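About Plinia

Plinia is an outpatient treatment program for adults who drink too much, use too much, or are tired of arguing with their families over where the line is. We opened in August of a year when opening anything seemed like a poor idea, in a former tax office with 109 parking spaces and no waiting room to speak of. The parking is still excellent. The waiting room has improved.

The name comes from a fruit tree that grows its fruit straight out of the trunk. Our founders liked the look of it. Several clients have told us it sounds like a skin cream, and we've stopped fighting them on it.

What we do

We offer evening groups, one-on-one counseling, medication for opioid and alcohol use, and a family night that is better attended than the coffee deserves. Every group runs in English and Spanish. The Spanish groups have their own counselors and their own reading, after an early attempt at handing out translated worksheets went about as well as you'd expect.

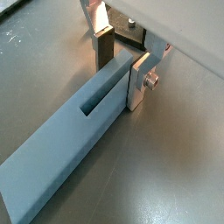
Most people stay with us between three and six months. Some leave in week two and come back in the spring, and they get the same intake chair and the same form, minus the pages they already filled out. So far 856 people have finished the full program, and more than 2000 have called to ask what it costs before saying they were asking for a friend. We're happy to talk to the friend too.

Who we work with

Detox is handled by Sulus, across the river, which has the beds and the night nurses we don't. Clients who need a sober place to live are usually referred to Fragkou House. Flultura runs our Saturday-free, sermon-free job readiness course, and they would like it known that they also teach bookkeeping.

Paying for it

We take most private plans and Medicaid, and we have a sliding scale for everyone else. Call extension 372 and someone will check your coverage while you wait. The hold music was chosen by a vote, and we regret the vote.

Page last updated August 26, 2022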